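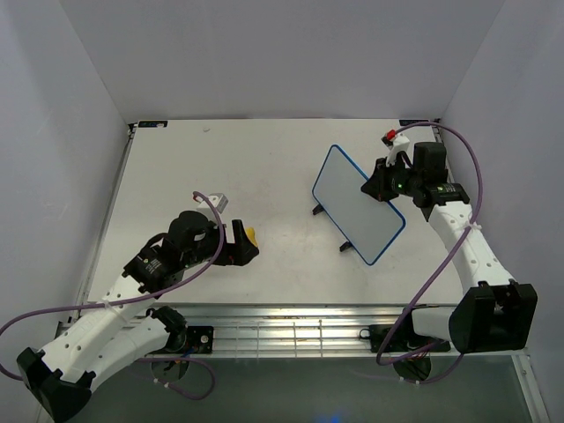
Siamak Rezaei has translated fiction for 18 years and still keeps a day job. He works four mornings a week in the billing office of a dental practice in Ritlow and translates from Persian in the afternoons, at the public library when it is open and at home when it isn't.

His latest book, a family novel of 396 pages, comes out in December from Rivas, a small press that prints 500 copies of most of its titles. It took him a little more than two years.

"The first draft goes fast," he said when we spoke by phone. "I don't look anything up. If I don't know a word I leave the Persian in and keep going. Then I have this ugly thing that is mine to fix."

Fixing it is most of the job. He reads every chapter aloud, usually late at night, and marks the places where he runs out of breath. Dialogue gives him the most trouble. Persian has layers of politeness that English speakers hear as sarcasm or groveling, and he cuts a lot of it.

"A man offers to sacrifice himself for you because you passed him the salt," he said. "You can keep that once, maybe twice. After that the reader thinks he's a strange man."

He doesn't use footnotes. An editor at his first publisher, Narkmont, asked for a glossary and he wrote one, then found that friends who read the book had never turned to it. Now he slips a word or two of explanation into the sentence, or he lets the reader guess.

Rezaei grew up speaking Persian at home and English at school, and he learned to read Persian properly only in his twenties, from his uncle's newspapers. He thinks the late start helped – he still reads slowly, and he notices things.

The pay hasn't changed much since he began. Rivas gave him a flat fee and a small share of sales, which he called fair for a press that size. He has turned down manuals and legal papers that would have paid better.

"I did one contract for a cousin," he said. "I was afraid the whole time that I'd got a comma wrong."

He has already started on a book of short stories by the same author. Two are drafted.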